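Equipment planning for hand-held gripper programs

Equipment planning for hand-held gripper programs is the work of deciding what to buy, how much of it, and in what order, when a group sets out to record people handling everyday objects with a gripper tool held in the hand. The recordings are later used to teach robot arms, and so the planning usually covers two rather different shopping lists: one for the tools and the things they pick up, and another, often drawn up much later, for the arms themselves. People who have been through it once tend to say that the first list looked very short on the day it was written and had grown a good deal by the time the boxes arrived.

Background

For many years a small workshop that wanted to automate a picking job began by pricing an arm. The arm was the large number on the page, and everything else (the mount, the guarding, the gripper, the table it stood on) was fitted in underneath it. Hand-held grippers changed the order of things. A person can carry one from room to room, and a program can spend its first months gathering material before any arm has been ordered at all, which is a comfort to anybody who has had to sign for one.

The Nikosmont sorting project, based in the town of Cerska, is a fair illustration of the newer order. It was planned to sort returned soft toys for resale, and its budget was split into 4 stages, with the purchase of an arm left to the last of them. The earlier stages paid for gripper tools, spare parts, bins, shelving, storage drives and the wages of the people doing the handling — and, as is so often the way, wages came to more than all the hardware put together.

Choosing the gripper

The jaws are normally settled first, and they deserve a little patience. A jaw that suits a cardboard box may be a poor match for something plump and yielding, and the opening has to be wide enough for the largest item on the list with some room left over. Soft contact pads are a common choice for plush goods. They are cheap one at a time, but they belong in the budget as a running cost, together with the pins, screws and mounts that go with them, and a sensible plan keeps a complete spare tool on the shelf for every few in use.

It also pays to order the same jaws for the hand-held tools as for the arm that will follow. Where the two differ, the recordings are harder to make use of, and the money saved on the cheaper set has a way of being spent again. The Nikosmont plan asked for 8 hand-held tools of a single pattern, bought in one order from the supplier Uniyal so that the parts could be swapped freely between them.
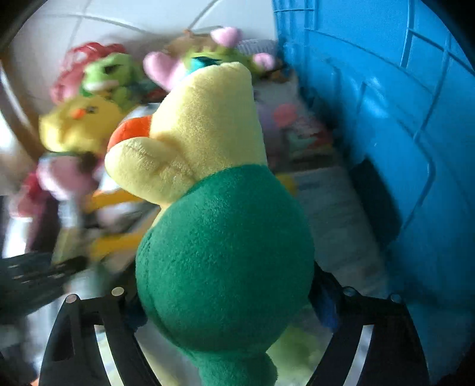 A reader from Griltirstead wrote in to say that the tools had been the easy part of their own budget, and that they wished they had set aside far more for things to pick up. They had bought one big mixed lot of toys at the start, were thoroughly tired of it by August, and had to go back and ask for money twice. Their advice was to put the objects on a line of their own and to spread the buying over the whole program.

Objects and containers

That advice is widely followed now. A mixed stock is generally worth more than a large one, and a list for soft goods will usually call for different shapes, colors, sizes and lengths of pile, with a few awkward items thrown in on purpose. Nikosmont began with 80 toys and allowed for 37 more to be added as the work went along. Secondhand stock is perfectly good for this and kinder to the budget, though it needs washing, and the washing needs somebody's time.

Containers are easily forgotten. Bins and baskets with tall sides make the reach harder and bring the jaws up against a wall, and if the finished system will have to work from such a bin, then the same kind should be bought at the outset. Plain and ribbed plastic can look quite unlike each other under a bright lamp, so planners often buy some of each.

Running costs and replacement

Pads wear, cables fray and batteries lose their strength. Storage is the cost that grows most steadily, as every session adds to it and few groups can bear to throw anything away. Most plans set a yearly allowance for replacement and look at it again after the first season of work, when the real rate of wear is known.

See also

Robot end effector
Bin picking
Total cost of ownership
Spare parts management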